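Bilhetes, salas e espectáculos ao vivo > Concertos

Pacote "acesso ao ensaio de som" para os Faltholm no Auditório Makris: vale os 30 euros a mais?

plateia_lateral
2018-10-19

Boa tarde a todos. Os Faltholm vêm ao Auditório Makris em Dezembro e estou a pensar levar a minha mãe, que os ouve desde os tempos das cassetes. O bilhete normal na Brisska custa 20 euros. Depois há um pacote que custa mais 30 e que promete "acesso exclusivo ao ensaio de som, lugar preferencial e lembrança da digressão".

Já fui enganado uma vez com uma coisa destas, num espectáculo de fado em que o "lugar preferencial" era uma cadeira de plástico encostada à coluna. Por isso li a página da Brisska de uma ponta à outra e fiquei com mais dúvidas do que tinha. Não diz quanto tempo dura o ensaio. Não diz se a pessoa fica na sala entre o ensaio e o concerto ou se a mandam para a rua (em Dezembro, com uma senhora de idade, faz diferença). E "preferencial" não é fila nenhuma, é um adjectivo.

Perguntas concretas:
- alguém comprou isto noutra sala desta digressão?
- dá para escolher o lugar, ou é atribuído?
- se o ensaio for cancelado, devolvem a diferença?

Se a resposta for "é uma experiência única", agradeço mas dispenso. Isso já está escrito na página.

voz_de_baixo

Comprei o pacote na digressão anterior deles, a do disco Drendthorpe, noutra sala, portanto dá o desconto que entenderes. Conto o que apanhei.

O ensaio estava marcado para as 5 da tarde e entrámos bastante depois disso. O que vimos foi o fim: cantaram uma estrofe e meia para acertar os microfones, pararam, o técnico pediu mais grave num dos canais, repetiram a mesma estrofe. Depois agradeceram e saíram. Para quem canta em coro, como eu, teve interesse, porque se ouve o grupo sem reverberação e percebe-se quem segura a afinação. Para quem quer ouvir as canções, não há canções. Convém a tua mãe ir avisada.

Quanto ao lugar: foi atribuído, e só soube qual era à porta. Calhou-me bem, mais ou menos ao centro. O casal ao meu lado na fila ficou numa ponta e reclamou. Responderam-lhes que "preferencial" queria dizer "na primeira metade da plateia". Não vi isso escrito em lado nenhum, nem antes nem depois.

A lembrança era um cartão com um cordão. Ainda o tenho numa gaveta e não sei dizer para quê.

Entre o ensaio e o concerto mandaram-nos para o átrio. Havia bancos, poucos. Não sei como é no Makris, nunca lá fui. Telefona para a bilheteira da sala, e não para a Brisska: a Brisska só vende, e quando lhe perguntas alguma coisa sobre a sala manda-te um texto padrão que não responde a nada.

Sobre o cancelamento do ensaio, no meu talão dizia que os "elementos acessórios do pacote" podiam ser alterados sem aviso. Li isso como "não devolvemos nada". Pode ser que me engane, não sou jurista, mas perguntava por escrito e guardava a resposta.

faixa_escondida

Acho que estão a complicar. É um grupo que já não anda muito na estrada, quem gosta paga e pronto. Uma amiga da minha irmã foi e adorou. Disseram-lhe que no fim os cantores vinham assinar discos para quem tinha o pacote.

plateia_lateral

Obrigado pela resposta comprida, voz_de_baixo, era isso que eu queria saber.

faixa_escondida: a assinatura de discos não consta da página. "Disseram-lhe" quem, e ela viu-os assinar? Não é má vontade, mas se eu disser à minha mãe que lhe vão assinar o disco e depois não aparecer ninguém, sou eu que a levo a casa.

faixa_escondida

Não perguntei. Ela disse que foi bom.

bilhete_rasgado

Fui ao Makris várias vezes, nenhuma para ver os Faltholm, e acrescento o que sei da sala.

A plateia tem pouca inclinação. Nas primeiras filas ouve-se muito o monitor de palco e pouco a mistura, e num grupo só de vozes isso nota-se mais do que num concerto de rock. O técnico mistura para o sítio onde está sentado, atrás. Eu, com o meu dinheiro, comprava o bilhete de 20 euros numa fila recuada, perto da mesa de som, e ouvia melhor do que os do lugar "preferencial". Há quem discorde e queira ver as caras, são gostos.

Desconfio também da conta. O pacote não custa 30 euros, custa os 30 por cima do bilhete, e a Brisska soma ainda a taxa de serviço no último ecrã, quando já se puseram os dados todos. Vão até ao último passo sem pagar e vejam o total antes de decidir. Da última vez que comprei por lá, a taxa era cobrada por bilhete e não por compra.

O átrio é aquecido. Bancos há, mas a cafetaria abre quando lhe apetece. Se a senhora tem dificuldade em estar de pé, fala com a bilheteira: há lugares perto da porta lateral, sem degraus, que não aparecem no mapa da Brisska e só se vendem ao balcão ou pelo telefone. A mim disseram-me que se reservavam com 4 dias de antecedência, no mínimo. Confirma, porque com aquela bilheteira a regra depende de quem atende.

voz_de_baixo

Concordo com a parte da mesa de som. No concerto do Drendthorpe o baixo quase não se ouvia à frente. Pensei que era do cantor e depois um amigo que ficou atrás disse que se ouvia perfeitamente. Continuo sem saber qual de nós tem o ouvido estragado.

plateia_lateral

Actualização para quem vier cá parar com a mesma dúvida. Telefonei para o Makris. A senhora foi simpática e não sabia o que era o pacote; disse que "isso é com a produção". A produção, segundo a Brisska, é contactada através da Brisska. Escrevi-lhes com as perguntas todas e recebi uma resposta automática a dizer que a minha satisfação é importante.

Fiquei com dois bilhetes normais perto da porta lateral, comprados ao balcão, sem taxa de serviço. O mapa que me mostraram era uma fotocópia, mas os lugares existem, que eu fui lá dentro ver. Com o que poupei compro-lhe o disco, que ao menos sei o que traz. Se alguém for com o pacote, agradeço que venha cá dizer se viu ensaio, e quanto.
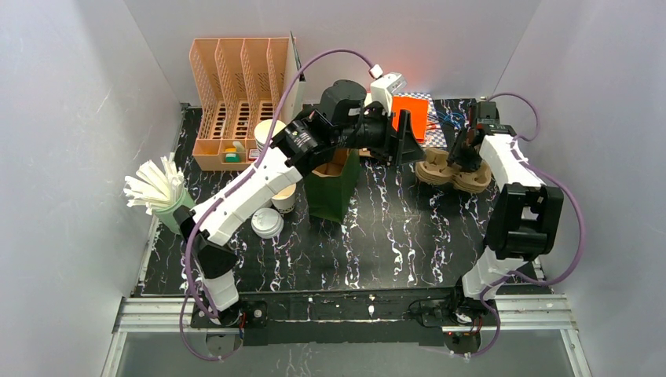

O lugar "preferencial" do pacote pode ser escolhido no momento da compra?

Segundo quem o comprou na digressão anterior, o lugar foi atribuído e só indicado à porta. Para os concertos de Dezembro, a página da Brisska não refere nenhuma fila, pelo que convém pedir essa informação por escrito antes de pagar.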